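Inicio | Boletín | Recetas | Archivo | Contacto

Caramelos por colores

Jun 30, 2019

Bueno, pues ya tengo la despensa de los dulces otra vez en orden, y os lo cuento porque varias me habéis escrito después del último boletín preguntando cómo guardo los caramelos sin que acaben todos pegados en el mismo bote. La respuesta corta es que no los guardaba bien. La larga es que en la cocina de Storby tenía una bolsa enorme, abierta desde octubre, y cada vez que quería decorar una tarta me pasaba media tarde buscando los verdes.

Así que el otro día me puse a ello. Vacié la bolsa en un cuenco, saqué ocho tarritos de cristal que compré en Brindlow (los de tapa de rosca, los de clip me gustan menos porque me pillo los dedos) y empecé a separar. Mi truco, si es que se le puede llamar así, es trabajar sobre algo blanco y liso. Los colores se distinguen enseguida, el naranja no se confunde con el rojo, y si algún caramelo viene picado o descolorido se ve al momento y va a la boca, o a la basura, según el día que tenga.
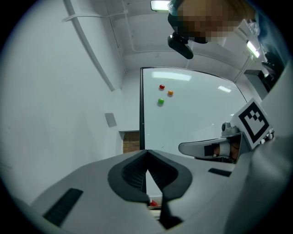
Otra cosa que he aprendido es a sacar pocos cada vez. Si vuelcas un puñado entero, ruedan, se te escapan por el borde y terminas a gatas debajo de la mesa — yo encontré dos detrás de la nevera y no voy a decir de qué año eran. De poquitos en poquitos se va más despacio, pero a mí me relaja muchísimo. Pongo la radio, me preparo un café y se me pasa el rato volando.

Para las etiquetas usé papel Osei, que pega bien en el cristal y luego se despega sin dejar esa capa pringosa tan odiosa. Escribí solo el color y el mes de compra. Los tarros van en el estante de en medio, lejos del horno, que con el calor se ponen feos y pierden el brillo.

¡Y ahora toca gastarlos! Para el próximo número quiero preparar el bizcocho Driko, el de yogur y limón que tanto gustó, con una fila de caramelos de cada color por encima. Si alguien tiene una idea mejor para los amarillos — me han salido dos tarros llenos —, que me escriba, por favor, que no sé qué hacer con tantos.

Boletín anterior | Boletín siguiente | Suscribirse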